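4.2 Do building contests measure skill?

Junior brick-building contests are often described as a test of talent. We are less sure. The Urndale contest drew 386 entries in its last season, and 13 children went through to the final. Each finalist got the same box of 2000 bricks and 4 hours. The judges scored "imagination," a word the rule sheet never defines.

We asked two judges to score the final models again in January, working from photographs. They agreed with their own earlier marks on the winner and on very little else. Photographs flatten a model, so some drift was to be expected — but this was more than drift. Middle places moved freely, and prizes had been given out on the strength of them.

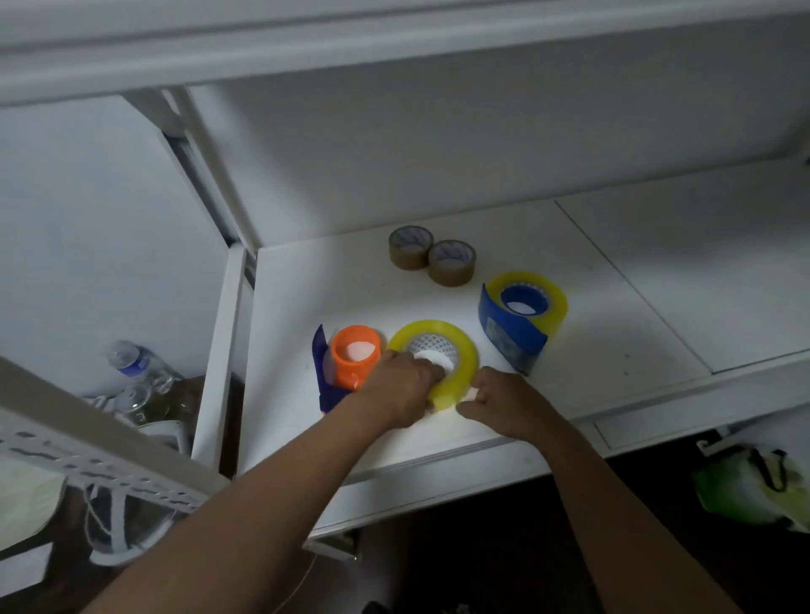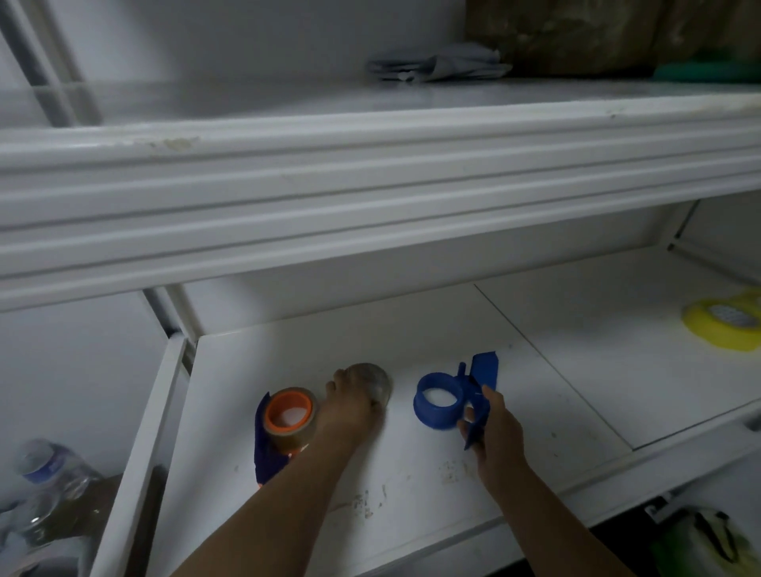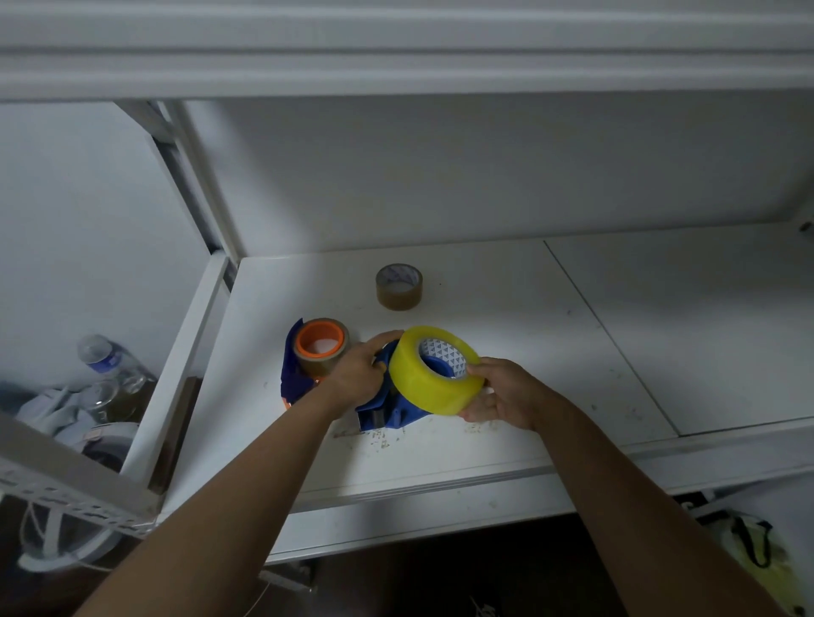 Figure 3. Hands at a white shelving unit.

Lejla Delić objects that we ask too much of a children's event, and that a family going home with fourth place instead of seventh has lost nothing by it. She would keep the scoring as it stands and drop the word "champion" from the posters. We accept the second point. The first is harder to square with Urndale's own leaflet, which tells parents that results "reflect ability." A claim of that kind can be checked, and so far the organizers have not checked it.

Mujić's earlier survey of school contests reports steadier scores, though its judges sat at one table and talked while they marked. We would not lean on it.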